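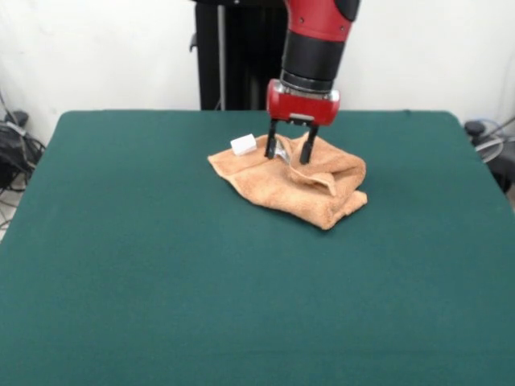 Randi Fagerlund thinks the confession chapter should come first, and that I'm being stubborn about it. Her note on the draft says readers of a cold case book want to know who, then how.

2019-05-08. Workshop notebook, Derilix manuscript.

Not convinced. Read the transcripts again this morning, 464 pages, and the confession covers very little of it. Denis changes the route to the quarry twice and gets the month wrong (he says February, the car wasn't sold to him until later). The detective supplies the colour of the coat before he does. Opening on that tells the reader it's settled, and I don't think it is.

Wálter Ticona wants the Sundqvist interview kept whole. Too long at 2,000 words, and she repeats what the papers had already printed. Cut to 807 for now, see if he notices.

To check: tape 84, second side. Typed copy has a gap where the solicitor comes in. Ask Gremum for the audio before anyone touches chapter six.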